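Looking for Backyards, Porches and a Couple of Patient People: Summer Moth Survey at Tullwood

Hi, I'm Violeta Leiva, and I spend most of my evenings from late spring onward standing next to a bed sheet with a light on it. If that sounds like a good time to you, please keep reading, because I need help!

Last year Fermín Iturra and I ran moth lights at a handful of spots along the creek on the east side of Tullwood and ended up with 465 specimens and photo records, a lot of them little brown owlet moths that I am still arguing with. (Owlet moths are the big family Noctuidae, the ones whose caterpillars include cutworms and armyworms. If you garden, you've met them.) We had good coverage down by the water and almost nothing from the neighborhoods up the hill, where people have lawns, vegetable beds, old oaks and porch lights that stay on all night. So this season I want to get into yards.

What I'm looking for

First, yards. I'd like 49 of them, spread out as much as possible. Small is fine. A balcony is fine if it has a wall or railing where we can hang a sheet. You don't need to know a single moth. You do need to be okay with me or one of the crew showing up after sunset and staying until midnight or so, and it helps a lot if your next-door neighbors have been warned about the light. We'll come by two times over the summer, once early and once late, and we text you first.

Second, recorders. I have room for four, and these are the people who go out with us. You'd be setting up the sheet and light, taking pictures of whatever lands, writing down the temperature and cloud cover, and putting a few of the hard ones in vials so I can look at them properly under the scope. Each recorder works two nights a week. You have to be 18 or older, comfortable in the dark, and able to lift a battery the size of a shoebox that weighs much more than a shoebox. Experience is nice. Neat handwriting is nicer.

Third, one person for daytime lab work. Pinning, spreading, labels, data entry. Dardo Cisternas runs that side of things, and he is very calm and will teach you how to spread wings without ripping them (I ripped plenty). Some of the smaller moths have to be told apart by dissection, so if you've ever done fine work under a microscope, say so in your message and Dardo will be thrilled.

What you get

Recorders and the lab assistant are paid by the hour, same rate for both, and we cover gas. Yard hosts don't get paid, sorry, but you do get a list of everything we found at your place, with photos, and you're welcome to sit out with us. Kids too, if they can stay up. Last year a boy on Jitbridge Road found us an underwing on his own garage door and I still haven't gotten over it.

What we won't do

We don't spray anything. We don't dig, and we don't put bait out unless you say yes (it's overripe banana, brown sugar and beer, and yes, it smells). Nearly everything that comes to the sheet gets photographed and left alone. We also don't publish addresses. Your yard gets a number, and only the block shows up on the map.

How to sign up

Leave your name and phone number for Nahuel Iturra at the front desk of the Ogundipe Building, or drop a note in the box by the side door. For yards, tell us your nearest cross street, whether you have an outdoor outlet, and whether there's a dog. For the paid spots, write me half a page on why you want to do it and which nights you can't work. No résumé needed. The deadline for everything is May 11, 2018.

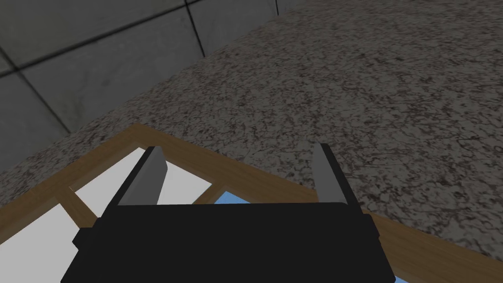
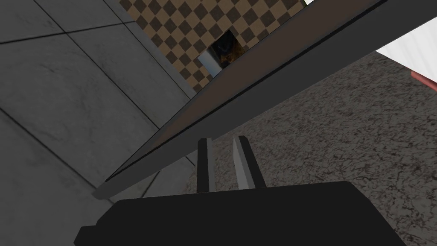

If you apply for one of the paid spots, I'll call you to set up a short practice night behind the Trinari greenhouse before the end of May. Brayan Alvarado will be there with the spare lights and can show you how the batteries hook up. Wear long sleeves and closed shoes, bring a headlamp if you own one (red light if it has that setting), and skip the bug spray on your hands, please, because it gets on the vials and the moths don't do well with it. If it rains we'll move it to the next dry evening. Warm and cloudy with no wind is what I'm hoping for, so if you have any pull with the weather, put that in your half page too.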